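Forum > Small Shop and Lab Automation > Buying and Budgeting
Thread: Second arm now or next year? Splitting a two-arm budget

benchrow
Posted in November
I have to hand in an equipment plan for next year and I'm stuck on one line. We run a small test bench for pick and place work, mostly soft parts. The plan right now is two identical arms with two-finger grippers on one table. My boss wants to know if we could buy one arm first and add the other one the year after.

Quotes so far are from Kirstead and Vuvis. Kirstead sells the pair as a bundle with the table and the mounting plates. Vuvis sells everything by the piece. The bundle is cheaper overall but it all lands in one budget year.

What did other people do, and what did you leave out of the plan that you had to go back and ask for?

torque_and_tape
Buy both. We bought one and added one later and the second arm came with a newer controller. Same model name on the box. It took 11 weeks to get the software on both to the same version, and in that time the first arm sat there mostly doing demos for visitors.

If you do split it, get it in writing that the second unit ships with the same controller revision.

milldust
Disagree with the above. Buy one. Most people who ask for two arms end up with one arm doing the work and the other one parked. Learn what your parts do to the grippers first. You may find you want a different gripper altogether and then you only have one wrong one.

What's the cycle? If the two arms never touch the same part, you have two one-arm stations sharing a table, and you can buy those one at a time.

benchrow
They would hand off about a third of the parts in the final setup. For the first few months it would be single arm picks only.

milldust
Then you just answered it. One arm for the months when you do single picks.

torque_and_tape
The months go by faster than purchasing does. If the second arm has to go through a new approval he won't see it until the year is half over.

sorrelgap
Skipping the one or two question because I don't know your boss. Things we forgot, in the order they hurt:

Spare fingers. We priced none. Now we keep 136 dollars per arm per quarter set aside for fingers and pads and it has been enough so far.

Cables. Extra lengths, strain relief, straps to tie them to the arm. It's small money but it was 500 dollars by the time we stopped ordering. Put it in as its own line so you don't have to beg for it.

Cameras. If you want one on each wrist plus one looking at the table, that is three, plus mounts.

Test parts. Foam blocks are cheap but they wear. Plan to replace them.

A table that is bigger than you think. Measure with the arms stretched out, not folded.

benchrow
This is very useful. I had cameras as a single line with a quantity of one.

On the table, Kirstead's bundle comes with one size only. Did you go custom?

sorrelgap
Yes, from a local place called Sullness. They make shop furniture, nothing to do with robots. Dark top, no gloss. The shiny one we tried first gave the cameras trouble with glare. I'd ask Kirstead to quote the bundle without the table. They took it off for us without any argument.

hexkey_pete
Vuvis customer for three years. The by-the-piece pricing looks bad on paper but it lets you put the grippers and the arms on separate purchase orders. In my building anything under a certain amount doesn't need a second signature. Check what your limit is before you pick a vendor.

Also their service plan is optional. Kirstead's was not when I asked, and it renewed every year whether we called them or not.

torque_and_tape
Kirstead's service plan can be dropped after the first year. We dropped ours.

hexkey_pete
Then they changed it. When I asked it was part of the deal.

milldust
Either way get it as its own line on the quote. If it's folded into the arm price you can't compare the two.

lowbay
Does anyone have experience with the Blöndal grippers? I have a quote at a good bit less than what ships with the arms and I wonder if that would free up money for the second arm.

sorrelgap
We tried one pair. Fine on hard parts. On foam they closed too far before they stopped and we went back to what we had. That was an older version, so ask for a loaner.

lowbay
Will do, thanks. They did offer a loaner but only for a month.

hexkey_pete
A month is plenty if you have the parts ready before it ships. We wasted half of a loan period once waiting on a mounting bracket.

benchrow
Update on the plan. I moved it to two arms in one year, Kirstead, no table, service as a separate line. Spares are in there too, and three cameras. The table is with Sullness and they quoted a top 196 cm wide. My boss hasn't signed but he didn't send it back either.

milldust
I still think you'll park one. Good luck with it though. What are you using for test parts at the start?

sorrelgap
If it helps with the boss, attach some pictures to the request. Ours had only model numbers in it the first time and it came back with questions about what the cameras were for. This is the kind of work ours do, two arms on one dark table and foam blocks to pick.
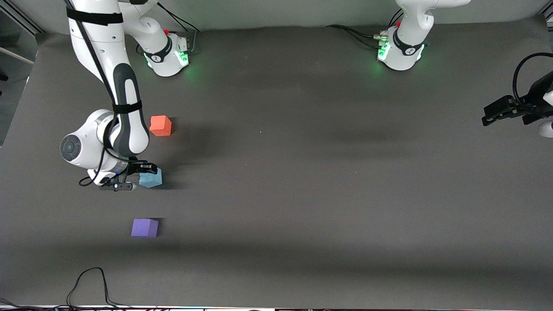
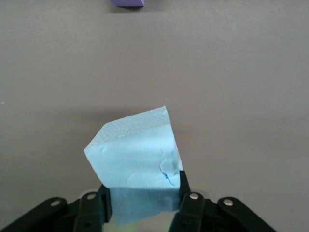
First: both arms at the table, with three foam cubes out. Second: the light blue foam between the gripper fingers, with some cracking on its right side.

benchrow
Thanks, I'll add a line for replacement foam. Where do you buy yours, or do you cut it?

torque_and_tape
Look at the cabling in the first one before you send off that 500 dollar line. I'd go higher for two arms.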